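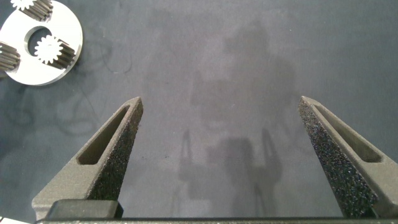 ## Séance 6 : démonter et remonter un réducteur planétaire

Les catalogues promettent un montage « sans réglage ». Je demande à voir. Un porte-satellites, ses pignons, une couronne : peu de pièces, et pourtant chaque année des réducteurs reviennent de l'atelier avec un point dur.

**Préparation du poste**

- Tapis sombre, dégagé. Un petit pignon foncé s'y perd très bien, donc on range au fur et à mesure.
- Le porte-satellites se pose à plat.
- Pas de graisse avant le contrôle à sec. La notice Clerisitz dit l'inverse ; elle ne dit pas pourquoi.

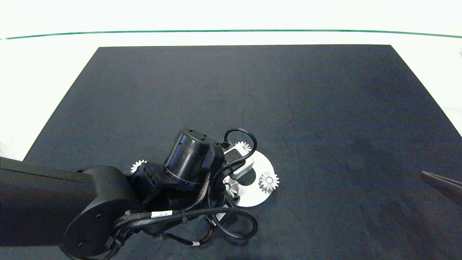 Kwan-ho Liu objecte que le contrôle à sec ne prouve pas grand-chose, puisque le jeu change une fois la graisse en place. Il a raison sur le principe. Reste qu'un axe faussé se sent à sec et se devine à peine ensuite.

**Rapport de réduction**

Couronne fixe, entrée par le planétaire, sortie par le porte-satellites :

i = 1 + Zc / Zp

Le nombre de dents des satellites n'y figure pas. Il intervient dans la géométrie, ce que le polycopié d'Ulville oublie de signaler.

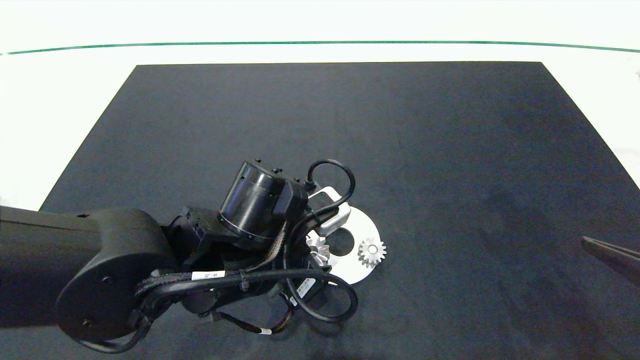

Quant au rendement annoncé, méfiance. Les valeurs de brochure sont données à pleine charge, réducteur rodé. À faible couple, les pertes à vide pèsent bien davantage, et je n'ai encore lu aucune fiche qui l'écrive en toutes lettres.

À rendre : un croquis coté du porte-satellites et 4 lignes de critique de la notice. Pas de résumé.
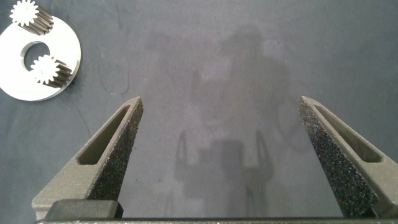 *Département Génie mécanique, Ulville*

Barème inchangé. Les rapports qui recopient le catalogue seront notés comme des catalogues. Lecture : Pruststead, p. 192, avec réserves sur le tableau des jeux.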